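Please Stop Telling Me to Wait for Better Panels

August 1, 2019

Every time I mention our solar panels at a cookout, somebody tells me they're holding off. The next ones will be cheaper, they say. The next ones will be better. My neighbor in Gretstead has been saying this for 8 years, and he has paid the power company every single month of it.

I get it, I really do. I'm the guy who waited so long for the right phone that my old one died in a parking lot. But a roof isn't a phone! It sits up there in the sun whether you put anything on it or not.

We went with Loster, a small outfit over in Koltwood, and they were in and out in two days. Our July bill used to make me want to lie down on the kitchen floor (the AC, mostly, and a teenager who thinks doors are optional). The panels made 431 kilowatt-hours that month, almost two thirds of what we used. I'll take it.

Could I have gotten a few more watts by waiting? Sure, probably. Jarosław Borkowska, who did our wiring, told me the panels matter less than people think anyway. He'd sooner talk about shade, and he made me cut back a maple I was pretty fond of. I grumbled about that for a week and he was right.

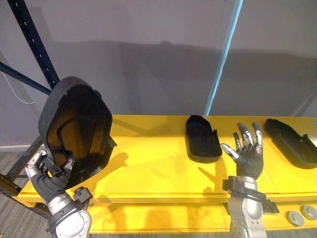

Robot hands with molded black plastic parts on a yellow tabletop.

What bugs me most is that waiting feels free. You don't get a bill that says "cost of thinking it over." My sister in Beddoe finally did the math on her own place last month and got pretty quiet, then called two installers before lunch.

If your roof needs replacing, fine, do that first. If you're moving next spring, skip it. Everybody else, go get a quote. And look at your trees while you're out there.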